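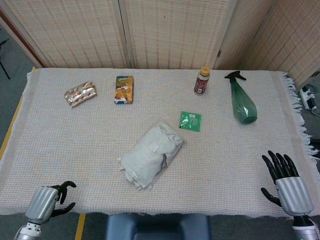
A juice carton and a snack wrapper on the cloth-covered table.

Hakgate's spring meteor watch is back on, and it's moved. The society will now use the playing field at Preretti after the council said the old car park lights can't be switched off. Good news for anyone who stood squinting under them last year.

Date still to be fixed, but it will be in May, once the moon is out of the way. Gates open an hour before dark. Free, no booking, dogs on leads please.

The 2 big telescopes from Arnach will be there, clouds allowing. One on Jupiter if it clears the trees, the other on whatever people ask for. Bring binoculars if you've got them. Bring a blanket too, the grass gets soaked.

Red torches only on the feild. Phones away or turned right down. It takes a good 20 minutes for eyes to adjust and one screen undoes it for the whole row.

Also: the Atallah dome fund now stands at £1382. Target is £3000. The roof motor has been dead since the winter storms and members have been cranking it open by hand, slow work in gloves. Donations at the monthly meeting or in the tin at the library.

Last month's talk on comets drew 19, best turnout since the autumn. Slides to follow when someone finds teh right cable.

If it's cloudy on the night we go indoors at Preretti hall with tea and the planetarium software. Check the noticeboard after four o'clock for a yes or no.

Last updated: 2019-03-23

Recent items
Dome roof stuck again
Comets talk: room change
Beginners' evening, what to bring
Old newsletters wanted

Contact us | © Hakgate Astronomy Society | Back to top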